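Chapter 9
Type You Wear, Type You Shelve

Draft notes, 2/25/21 - Han-gyeol Myung

Lettering has to work at a distance. Start there. A poster gets 2 seconds, maybe less. A book cover gets a bit more, a shirt gets whatever the wearer's walking speed allows. Same alphabet, diffrent jobs.

Terms for this chapter: display face, curved baseline, counter, weight. Learn them before the excercises.

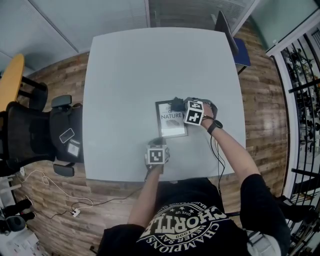

Curved baselines are hard on small words. Letters fan out, gaps open up. One big straight word in the middle fixes most of it - CHORTLE on the black T-shirt, with the smaller text bent around it. NATURE on the white cover needs no curve, just black capitals.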